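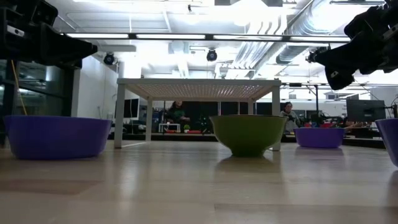 Setup and upkeep

The Kusimura cell is a two-armed tabletop station used for practicing kitchen handling tasks, chiefly moving bowls on and off a white rack with a perforated top. It was put together by Dineo Masilela and Shih-chieh Hung at the Orberg workshop and first ran on 7 June 2018. Two black arms reach in over the table from opposite sides, a wonderfully simple layout that leaves the front open for changing the dishes.

Each shift starts with the arms parked high and the grippers empty. The operator sets out the bowls, purple and green in the usual set, and jogs each arm through its full reach. The rack then goes back to its taped marks — a shift of even a finger's width can spoil a whole morning of work!

Lighting matters a great deal. The glossy tabletop throws back the long ceiling panels as pale streaks, and the cell's fixed camera has to be tuned with those lights on.

Gripper fingers are swapped every 200 hours. The job takes 18 minutes with the Deleck hand tool, and Chunhua Yu's repair notes, still a delight to read, cover it in full. The left arm needed its first new wrist bearing after 2,120 hours, the right after only 1,669. Cables are checked for rubbing at the same time, and any worn sleeve is replaced before the arm is powered up again.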